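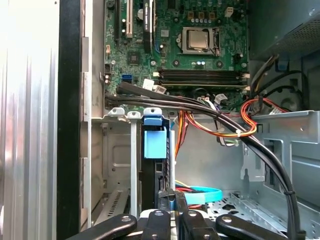

Most rules for robot disassembly are written around force limits and fencing. Those matter, and I wouldn't drop any of them. But I think the cables deserve a rule too. In an open desktop tower, a bundle of black cables runs right across the memory slots, with orange, red and yellow power wires tangled beside it. A gripper reaching for the drive cage has to work close to all that. At Kokard we wrote a 12-line checklist, and none of it mentioned wires.
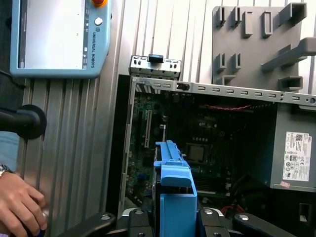 My proposal is short. Before a drive comes out, a person confirms that its cables are unplugged and signs for it. Ewan Maihi at Grenell thinks this slows the cell too much. He may be right on a run of 657 machines. I would still take the slower run until the standard says who checks, and when.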